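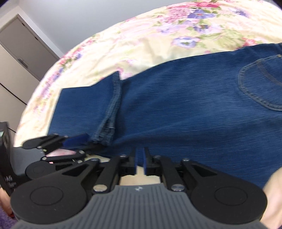
Mélanie Chisholm asked in her comments on the last report why we are still mending jeans for people who could buy a new pair for less than a takeaway, and whether the money wouldn't do more good spent on the classes alone. Fair question, she wanted it answered before anything else, so: most of the people on the classes came in with something to be mended first. Take the mending desk away and I don't know how they'd hear about us. Longer answer under Classes.

Funded projects > Halás Fund > Jarnholm Mending Room > Progress report, second period

Apologies this is going in close to the deadline. The shop unit flooded (small flood, see Premises) and I lost most of a week to that.

Where we are

Open in Jarnholm as planned, three afternoons and one evening. Drirnen outreach started late but started. Target for the whole grant is 600 garments mended and back with their owners. At the end of this period we stand at 239. Behind, but not as badly as it looks. First period was mostly fitting out and we were only taking things in for the last few weeks of it. If the present rate holds we get to the target about a month after the grant ends, so either we speed up or we ask for the extra month. Would like to talk about that.

What comes in

Denim, still. Then coats (linings and zips), school trousers, then everything else. Knitwear has gone up since October, moth mostly. We said in the bid we wouldn't do knitwear and we've been doing it anyway, one of the evening people is very good at it and it seemed daft to turn it away. Please tell us if that's a problem for the terms.

Jeans are nearly all the same three jobs. Inner thigh, knee, hem at the heel. Inner thigh takes longest. We used to patch from behind with whatever was in the offcuts box and it came back within weeks, the new cloth was stiffer than the old and tore the edge. Now we match the weight first and darn over the top by machine, lines close together, going past the hole by a good inch all round. Slower to do. Fewer returns. Hems we are quicker at: take off the frayed bit, turn once, stitch in the thick thread. If people want the original hem kept we do that too but it's fiddly over the side seam and needles go. Lots of needles gone.

Stretch denim is still a headache. Tried a stretch stitch, tried a jersey patch, neither great. Some of them we hand back and say sorry, it's the fibre itself that has gone and we'd be sewing on to nothing. People mostly take that well. One gentleman did not.

Not collected: more of these than I'd like. We ring twice, then a letter, then after three months it goes to the offcuts box or the rail. I have rewriten the ticket so this is in bigger type.

Classes

We've run 11 so far. All full or close to it apart from the two in half term. Basic hand mending is the popular one, then zips, then "get to know your machine", which people come to with a machine from the loft and no lead. We've got a box of leads now.

Back to the question at the top. On the sign-up form we ask how people heard. By far the most common answer is some version of "brought something in". The posters do very little, the council newsletter did a bit. A class also doesn't get the trousers mended by Monday for somebody with one pair of work trousers, and those are the people the fund said it wanted to reach. I do agree the desk is expensive per item. I don't think it can be judged per item. But I would say that.

What we could do and haven't is move the easy jobs off the desk. Buttons, simple hems. Sit the person down, show them, they do it, fifteen minutes. We tried that on a few evenings and it went well when the room was quiet and badly when it wasn't. Going to try it properly with a separate table next period.

Drirnen

Supposed to be fortnightly in the village hall from the start of the grant. Began halfway through, the hall had double booked us with badminton and it took ages to sort. Now in the side room, which is cold and has one socket. We bring an extension lead. Small numbers but regular, and they bring proper jobs: boiler suits, a tent, waxed jackets. We said no to the tent and then did the tent.

The bus from Drirnen back to Jarnholm goes at ten to six, so anyone without a car leaves before the end. Moving the start forward to suit.

Premises

Water came up through the back floor after the heavy rain. Only an inch or so. Lost: a roll of wadding, bottom shelf of the offcuts, two cardboard boxes of customers' things that should not have been on the floor. All of the customers' things washed and dried out fine and we told everybody. Everything is now on shelves at knee height or above. Landlord says the drain has been cleared. Not convinced. Have asked for it in writing.

Lighting is better, the new lamps over the cutting table have made a real difference to dark cloth in the evenings. Heating is not better.

Machines

Three domestic machines and the old industrial. The industrial is a Vakititz, second hand, bought with the first payment, and it does all the denim. Timing went in the middle of the period and it was off for nearly three weeks, that's a good part of the shortfall. Repair and full service on all four came to £600 against nothing budgeted, as I'd put servicing under year two. My mistake. Paid for out of the publicity line, on which we'd spent hardly anything. I should have asked first, sorry, it was either that or stop taking jeans. If you need a formal change request for it I'll do one, just send the form.

Now on a proper oiling rota. It's on the wall. It is being followed.

Money

Spreadsheet attached separately. Short version: rent on budget. Wages slightly under, Drirnen starting late. Materials over, mainly thread and needles for heavy cloth. Publicity moved as above. Donations at the desk have been better than expected, we suggest an amount now where before there was only a jar, and that alone seems to have changed it. Those are going back into materials.

No receipts missing this time except one for bobbins.

Problems we haven't solved

- the waiting time. Up to four weeks on denim at the worst point, now nearer two. We say two on the ticket and should say three.
- not enough people confident on the industrial. Two at present. If both are off, no jeans.
- data. You asked for weight of textile kept in use. We weren't weighing things, we are now, but the figures only cover the second half of the period. I can estimate the rest if you like but it'd be a guess.
- men at the classes. Hardly any. Plenty at the desk.

Next period

Separate table for the easy jobs. Train two more on the Vakititz. Drirnen to the earlier time and, if the side room doesn't get a heater, a different room. A class just on jeans, knees and hems only, bring your own pair, lots have asked. Sort out the stretch denim question or else stop taking it and say so on the door.

Also need a decision from you on the knitwear and on the extra month, preferably before we print the spring leaflet. The leaflet has closing dates on it and I don't want to do it twice like last time.

Happy for someone to visit. Evenings are busiest, afternoons you'll get a chair. Ring first in case of the drain.

Jarnholm Mending Room | Contact us | © Jarnholm Mending Room | Back to top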